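Stuvstead Evening Classes
Household Textiles, handout 2: folding on a soft surface
27/11/2022

Okay, so last week we all folded on the big tables, and everybody's edges looked great. Then you went home and tried it on a bed or a squashy chair and it all went sideways, am I right? Mine did too, for years. This week is about soft surfaces, meaning plush, velvet, thick blankets, anything with a pile that gives when you press on it.

First thing, smooth what's underneath before you put anything on top. A crease in the plush will push up through a thin fabric and you'll chase it all evening (I have!). Then lay your piece down and spread it from the middle out, using flat hands. 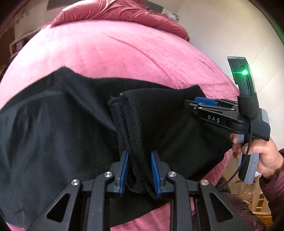 Dark fabric is harder than light, by the way. You lose the seams in it, so go by feel and find the stitching with your fingertips before you make a fold. If the layers start stacking up into a fat ridge, open the whole thing out and start over. Pulling on one end only makes it curl.

Lint! Black picks up everything. Shake it out first, and keep a roller next to you - the cheap Dretov one is fine.

For December: bring one dark piece and one light piece, and practice each fold 20 times on your softest chair. Yes, 20. Spare fabric is in the Dervishi box by the door.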